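May 16, 2022

I have been reading a blog called Nimetti, which promises that anyone can get on top of the laundry by having one basket and one resting spot per room. The resting spot is where clothes are allowed to wait. I don't believe in resting spots. A place where clothes are allowed to wait is a pile, and I already had those in January without reading a word of advice.

Still, I said I would give it a fair go, and the gray ottoman got the job. It has a broad flat top and it is the right height, and I will admit I prefer it to bending down. What I don't prefer is the way it invites you to stop halfway. The red jersey with the white trim went onto it in a heap, and the method says you then "decide." Decide what? It's a jersey. It goes in the basket.

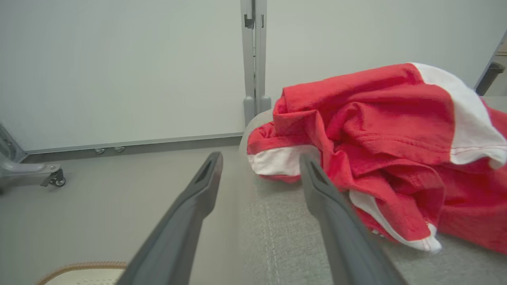 Anyway, the blog has a whole section on knits, which I read twice to be sure it was as thin as I thought. Turn them inside out, close any zippers, don't overload the drum. My grandmother could have written that on the back of an envelope. There is also a link to a detergent by Solberg, and I notice the knit advice gets a lot warmer once the link appears.

I looked for whatever they say about red and white together, the one thing I wanted to know. They say "use your judgment." My judgment is that red runs, and that I have one pink undershirt to prove it. I will do a cold wash and keep the reds away from anything I care about. The stripes will have to take their chances, being red and white already and stuck with each other.

I copied their post on sorting into this diary so I can argue with it later. It is longer than it needs to be.
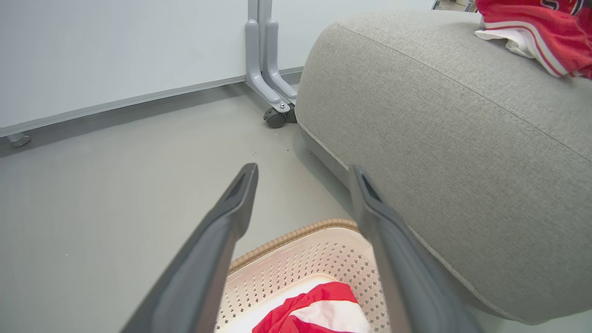 1131 words

That is what it says under the title, and I think 57 of them would have done. Sort by color, then by weight, then by "how the garment makes you feel." The last one I skipped.

The basket I have less of a quarrel with. It's pale, with rows of little holes in the sides and a woven-look rim that is a bit fancier than the job calls for. The blog says holes let clothes breathe. Maybe. I think they mostly let you see that you haven't done the wash yet. Zeltano sells one with a lid for people who would sooner not know, and I can see the appeal, but I am not paying for a lid.

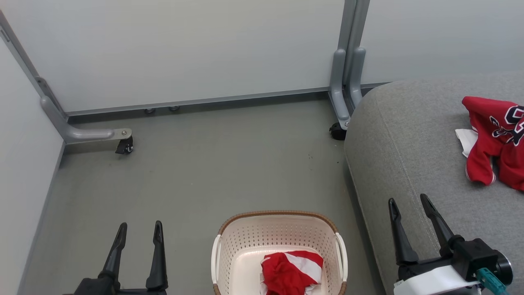
Basket on the floor by the gray seat, red and white bundle inside.

The blog wants it closer to the door, to "create flow." I tried to imagine flow and came up with a stubbed toe. It stays by the seat.

There is a 25 day plan that goes with all this, and I have signed up for none of it. I'll do a cold load tomorrow and check the white trim when it comes out. Also need to sweep, and find out if the Altero powder under the sink is still any good or has turned into a brick again.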